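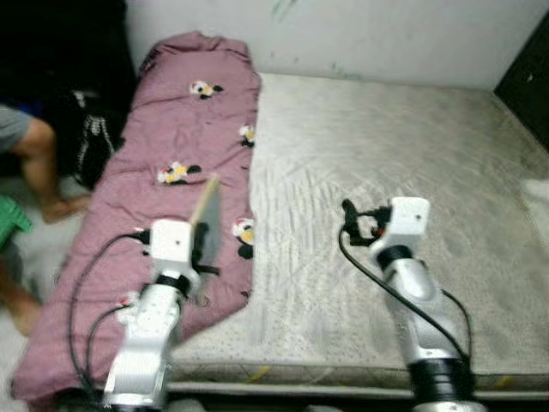

Why do people fold blankets?
A folded blanket takes up less room, is easier to carry, and can be put on a shelf without sliding off. Those are the reasons that hold up. Grown-ups give a few others, and we are going to check them.

Is a folded blanket a cleaner blanket?
Adults often say this, or something close to it. "Fold that up, it's filthy." But folding doesn't take anything out of a blanket. If there are cookie crumbs on it and you fold it in half, you now have a crumb sandwich. Shaking gets crumbs out. Washing gets the rest out. Folding only decides which side the crumbs are on.

It can help a blanket stay clean, though. A blanket on the floor gets stepped on by people and slept on by dogs. A blanket on a shelf mostly doesn't.

Does it have to be a perfect square?
We asked Leonora Lacson, who runs the linen room at the Larnley guest house and has 88 blankets to look after. She said no. "It has to be the same shape as the one under it. If they're all rectangles, fine. If one is a ball, the pile falls over."

So the shape matters if you have a pile. If you have one blanket, it matters a lot less than you have been told.

Why does a big blanket go crooked?
Cloth bends wherever it likes. Paper is stiff, so when you fold one end, the other end comes along. A blanket is floppy. You can line up the two corners in front of you very nicely while the far end bunches up against the wall, and you won't know until you look. That is how you end up with a long strip that is skinny at one end and fat at the other.

Some books say the answer is to "smooth it as you go." We tried that. Smoothing moves the wrinkles along, and sometimes they just pile up farther down. What worked better was walking to the other end and pulling.

Why fold on a bed?
You need somewhere flat that is nearly as big as the blanket. In most homes that means the bed or the floor, and we have already talked about the dog. A bare mattress works well. The cloth cover grips the blanket a little, so the bottom layer stays put while you move the top one.

If the blanket has pictures on it, you have some help. Choose a cartoon near the edge and fold so that it goes out of sight. If half of it is still poking out, your fold is crooked, or the person who cut the cloth was. Check both before you blame yourself.

Is there a trick that folds a blanket in 4 seconds?
Keyvan Asadi, age nine, saw one in a video and tested it for us one afternoon with a pillowcase, a towel and a double blanket. The pillowcase worked. The towel sort of worked. The blanket did not work at all, and he had to be helped out of it. We think the people in the video practiced a lot first, or used a small blanket, or both.

Try it yourself
Get a blanket and a bed. Fold the blanket longways, then longways again, so it makes a strip. Look at the two ends. Is one wider? Measure them with a ruler and write the numbers down – guessing doesn't count. Now do it again with a friend holding the far end and see if the numbers get closer. Ours did, but your friend may be less patient than ours.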